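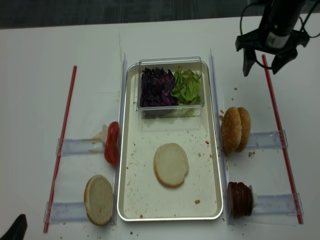

Arholm adds build-your-own burgers to its lunch counter menu

Oct 13, 2026 – Arholm, the Metholm lunch counter, has put a plain build-your-own burger on its daily menu after a short trial with local office staff. The new lunch is served on a metal tray, and the salad is kept apart from the bread until the burger is put together.

The layout was worked out with Clemus, a small kitchen planning firm. Sesame-seed tops, tomato slices and patties stand on edge in clear acrylic holders on both sides of the tray, so each part can be picked up without lifting another. Purple cabbage and green lettuce share one clear container at the top of the tray, with the bottom half of the bun placed below it.

During the trial 500 lunches were served and 285 customers filled in a comment card. Of those, 77 asked for more salad, and the portion of lettuce has been raised as a result.
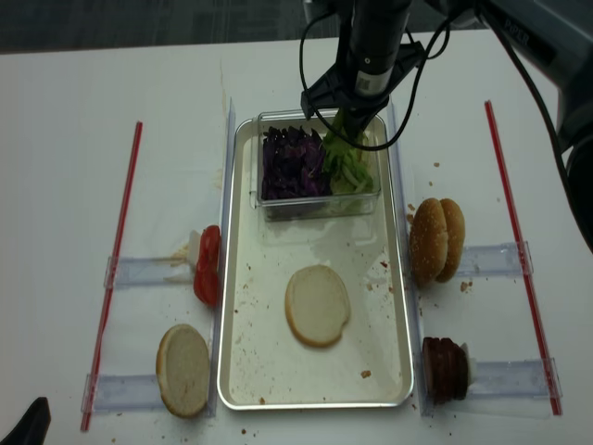 By Prasanna Uddin, Arholm press desk

The cabbage is shredded each morning and goes on the bun after the lettuce. Customers may leave out any part or ask for extra tomato. Buns come from the Karunaratne bakery, which also supplies the counter's breakfast rolls.

The burger is sold from opening until mid-afternoon. A second choice of patty is planned for December – details will be sent out nearer the time.

Contact: Arholm press desk, Metholm | © 2026 Arholm | Back to top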